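Pivo Lab Notes, Unit 9: Two-Arm Grasp Sequencing

Read before the planner exercise. Node names follow the Drotilton stack.

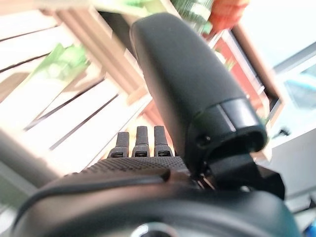

Wrist view, then head view.

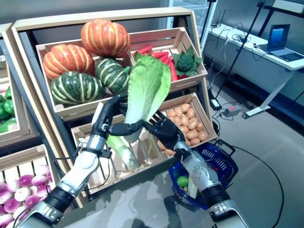
Mellus Robotics Course Staff | 02/11/2018

The head view feeds the planner: crate poses, item class, arm assignment. The wrist view feeds local correction only. Mask the fingers and palm before segmentation.

For a tall item such as the cabbage, plan the stem hand first. The leaf hand stays open until the stem pose is set. Limit replans to 3 per item.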